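Re: [turnau-quilts] Batting for the Sostville show

> Has anyone used the wool batting from Baltetti? I need it for a queen-size top and don't want to buy a whole roll before I know how it washes. Also, is the drop-off for Sostville still in November?

I've used it twice now and I love it! It's lofty and easy to needle, and my walking foot didn't drag once. It did shrink a bit in the first wash — I like that crinkle, but if you want a flat finish, go with cotton. You don't have to buy a roll, either. The shop cuts it by the yard if you call ahead (ask for item 743, the website still has the old number).

And yes, drop-off is November, 6 quilts per household at most. Pin your entry number to the back, lower left corner. Mine is 526 and I've already lost the tag once. 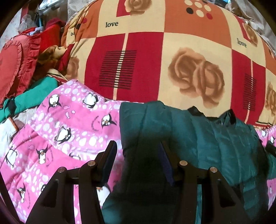

Choosing a layout is where I'm stuck, so I'd love some opinions. My top has nearly 3293 pieces if you believe my cutting list, and all those little scraps need somewhere for the eye to rest. I keep coming back to a plain checkerboard in deep red, orange and cream, like the print on this pillow, with brown roses on some of the squares. I'd skip the "love" lettering and appliqué the roses by hand. Would you put them only on the cream, or scatter them? I'm cutting the borders next week, so yell soon!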